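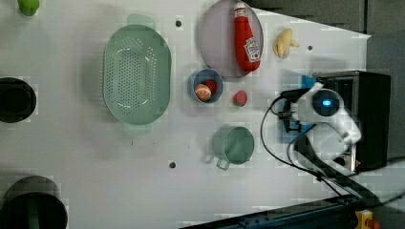 Colander review: the Plasta oval, four months in

I've been through a lot of colanders. My first was a metal one from a student house that had three feet, then two feet, then went in the bin. After that came a collapsible one from Covov, and I will never forgive it for folding itself flat halfway through a pan of penne. So when I say I've used the Plasta oval nearly every day since June and still like it, please understand that I came to it in a bad mood.
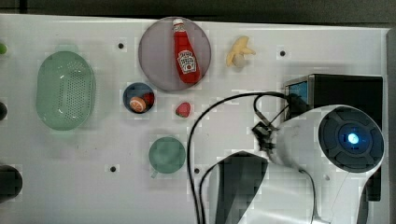 Nkechi Akpan
Kitchen and home reviewer

Let's start with the shape, as that's what you're paying for. Most colanders are round and most sinks aren't, so you end up balancing the thing over the plughole and hoping. The oval sits lengthways in my very ordinary sink with room left over for a hand and a sponge. It has a flat tab at each end, and I was suspicious of those (I like a proper handle I can get my fingers through), but with both hands on it it's perfectly steady, even with a full family load of spaghetti.

The holes are small and there are loads of them. Rice stays put! Lentils stay put! Orzo mostly stays put. The downside is that starchy water takes its time, and if you tip a big pan in quickly it'll pool for a few seconds before it goes down. Pour slowly and you'll be fine. I also wouldn't try to rinse quinoa in it, get a sieve for that.

Cleaning is the bit I grumble about. Potato skin gets into the holes and sticks there, and the ridge under the rim collects little bits of parsley. A washing-up brush sorts it if you do it straight away. Leave it overnight and you'll be there with a cocktail stick. Mine goes in the dishwasher on the top shelf and hasn't warped, though my brother-in-law Toàn Kim put his on the bottom and it now rocks slightly on the worktop.

I'd also love it to come in more colours. It's a pale minty green or nothing. I've grown fond of it, but it won't suit everybody's kitchen. 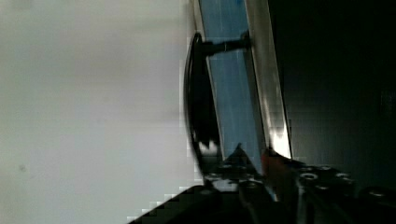 A bit of blue.

As for the competition, I borrowed a Stemesar steel one for a fortnight and it drains much faster, but it's heavy, it clangs, and it got hot enough that I had to hunt for oven gloves. The Fashola is cheaper and looks nearly the same as the Plasta in the shop. The plastic felt thin to me, though, and it bowed when I lifted two kilos of new potatoes – not a relaxing moment over a tiled floor.

The shop I bought mine from has 1,231 reviews for it, and the grumpy ones are nearly all about the slow draining. Fair enough. If you cook pasta for six every night, go for steel. For salad, berries, rice and a normal amount of tea-time pasta, I'd buy the Plasta again.

Four stars. It would be four and a half if they did something about that ridge.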